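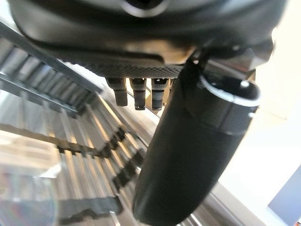

Warm light in the back room — keep it or go cooler?

Milham Home & Workroom Forum > Lighting and Paint

gbecerra43
Hello everyone, long-time reader, first time I've started a thread of my own. I've been going back and forth all February over the light in our back room and my wife has asked me, kindly, to go bother somebody else with it for a while. So here I am!

The light back there is bright and on the warm side, with a beige cast to it, and I like that very much. I put in two fixtures when we moved the sewing table out, and I've got 100 watt equivalent bulbs in them. It's a pleasant room to walk into at six in the morning with a cup of coffee. My trouble is matching things. I sorted a box of buttons in there last week, cream in one jar and white in the other, and when I carried the jars out to the porch I had to start over.

Would you change the bulbs, or paint, or leave it alone and sort buttons on the porch?
Gumaro Becerra

pinehollow
Welcome, Gumaro! Change the bulbs. I had the same trouble with quilt fabric and went to a daylight bulb, and I wouldn't go back. It looks a little like a dentist's office for the first week and then your eyes settle down.

tessa_in_the_attic
I'm going to disagree with pinehollow, with love, because I did the very same thing and my eyes never settled down. I stopped going in the room. I'd finish supper and think, well, I could go work on the curtains, and then I'd picture that blue light and sit back down on the couch. The warm bulbs went back in before the month was out and the curtains got done.

What I'd do is leave the ceiling the way you have it and clamp one daylight lamp to the table. Mine is a Jaramillo with the bendy neck, I paid 18 dollars for it at an estate sale, and it only comes on when I'm matching thread.

pinehollow
A lamp is fine if you work in one spot. I spread out over the whole floor, so it wouldn't do me any good.

oldmill_ron
What color are the walls? Everybody runs straight to bulbs and forgets that half of what you're seeing has bounced off the paint first. We had a tan hallway that turned every bulb we tried into butterscotch.

gbecerra43
Ron, the walls are Parach "Oat," which I picked from a chip the size of a postage stamp, so that may be my answer right there. I have most of a gallon left, too, and I'd hate to waste it. Tessa, I like the lamp idea — there's an outlet right by the table leg.

oldmill_ron
Oat would do it. Before you spend anything, tape a sheet of plain printer paper to the wall and look at it at noon and again after dark. If it looks yellow both times, it's mostly the paint. If it only goes yellow at night, blame the bulbs.

marlow_k
Check the number on the bulb box as well. Wattage only tells you how bright it is, the color is the one with the K after it. I bought Binent bulbs twice thinking I was getting something different, and all I'd done was get the same color but brighter. My husband still brings it up.

tessa_in_the_attic
Good point about the K! And please don't repaint over buttons, Gumaro. You said yourself you like walking in there with your coffee, and that counts for a lot in a room.

gbecerra43
Paper is up on the wall as of this evening. It looks yellow to me, but it's dark out, so I'll look again at noon. I found the bulb box too and it says 2700K. I'm leaning toward the lamp, and if it works out I'll leave the Oat alone. Thank you all, I'll post again once I've redone the buttons.

pinehollow
Lamp it is, then. I still say try one daylight bulb in one fixture. You can always take it out.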